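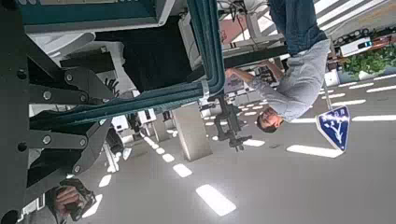
Ceiling panels in rows, on a light grey ceiling.

Workrooms are usually lit with care and stored with none. A uniform grid of panels gives even light across a floor, and a designer can calculate it in an afternoon. Where small parts will be put down is seldom calculated by anyone, and so they go on whatever flat surface is nearest. In most rooms that surface is a chair.

I kept a log of this at the Custhorpe workshop through November. Of 62 items I had to look for, 26 were on seating. Rajkumari Yadav, who ran the same exercise at Kurnport, objects that a chair is a reasonable shelf: it stands at a useful height, it can be moved, and its contents are visible from the door. I accept all three points. A chair is still a poor store, as it must be cleared before it can be used, and the clearing is done by whoever wants to sit down.

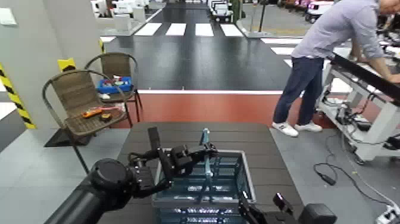 A tray on the seat improves matters a little, as the contents can be lifted off together. A loose tool beside it does not benefit. Wicker is worse than a flat seat in this respect, and small screws will find any gap in the weave.

My preference is for open-sided crates on the table. A slatted crate shows its contents from the side, and a long thin item can stand upright in it with the end above the rim, where it is easy to grip. Solid bins need labels, and labels go out of date. The crate should sit near the front edge, within reach of a person standing, and should never be stacked.

Yadav would keep one chair per table for parts. I would allow none, and put a low shelf in its place.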